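Denness Hand-Guide Kit
Teach an arm by leading it, or drive it from a second arm

The Hand-Guide Kit lets you show a desktop robot arm a task without writing code. Take hold of the arm and move it through the job, or use the matching leader arm and let the working arm copy you from across the bench. Either way the kit stores joint positions, gripper opening and camera video on one clock.

Most of our customers start with small pick-and-place jobs: a book into a file organiser, a part into a tray. Record the same job several times and shift the object a little between takes. The Nistor recorder holds 200 takes before you need to copy them off, and any take can be deleted from the foot pedal if you fumble it.
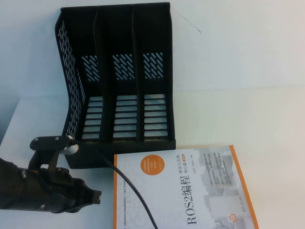 Leading by hand suits slow, close work, where you want to feel the contact. Remote control keeps your hands out of the camera view — most people move to it once they are recording for training. You can switch between the 2 modes without restarting the recorder.

In the box
Leader arm with trigger grip
Nistor recorder and power supply
Foot pedal
Table clamps, 2
USB cable

Specification
Supply: 18 V DC
Cameras supported: 2
Warm-up before first take: 9 minutes
Fits: Virkonberg desktop arms with parallel gripper

The working arm and cameras are not included. Older Virkonberg arms need the Holholm adapter plate — order it separately, and check the plate on the underside of the base before you do.

Spare triggers and pedals are sold on the parts page.

Page updated 03/04/2022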